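Bedtop Laundry Notes, version 2
A data card for the Drumelau folding set

What is in it
The set holds 2,000 short entries on handling small laundry on top of a made bed: shirts, towels, face cloths and whatever else had been left lying about. Each entry has a free-text note and a label for the colour of the main item. We called it a folding set when we started. I now think that oversells it, as only 839 entries end with something I would call folded. The rest end in a heap, or the note stops early.

Surface
A bed is a poor folding table. It gives under the hand, and the sheet moves with the garment. Several guides claim a bed is "just as good" as a bench, and I have yet to see any of them back it up. Sheets are pale green, beige or olive depending on who wrote the note and under what light, so please don't train anything on sheet colour.

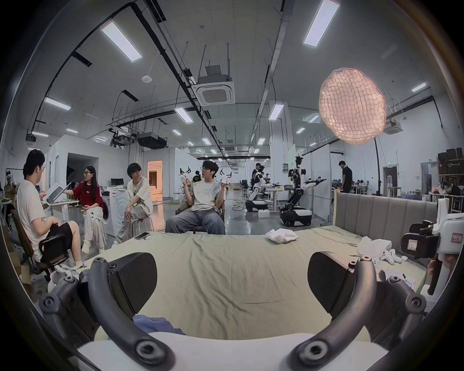 Garments
Blue cloth is over-represented. Plain blue with a stitched hem is easy to find by eye when spread flat and much harder once bunched, when the hem ends up under two or three layers. Annotators at Pusbridge were asked to mark the hem in 300 entries and disagreed often enough that I have left the field out of this version. White cloths are labelled "towel" or "cloth" more or less at whim. Treat the two as one class.
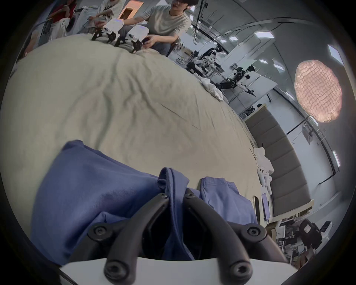
Clutter
Nothing was cleared away first. Phones, paper, pens, cables and plastic bags share the bed with the washing, and the notes mention them only when the writer felt like it. An absent mention tells you nothing. The Plakico sorting scheme assumes a bare surface, and I doubt its scores mean much on a bed like this one.

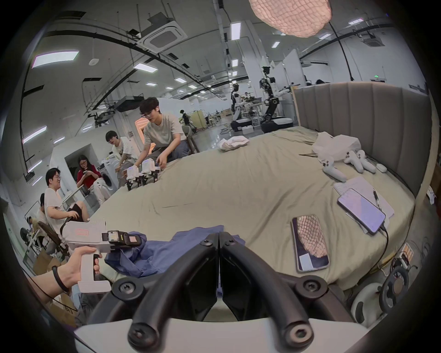

The clutter field is therefore yes or no, with no tally of items. A finer version was tried in May and dropped.

Known problems
Fold quality is one person's judgement.
No fitted sheets, socks or anything heavy.
"Towel" may mean a face cloth.

Licence
Free for non-commercial use. Credit Drumelau and Kurian.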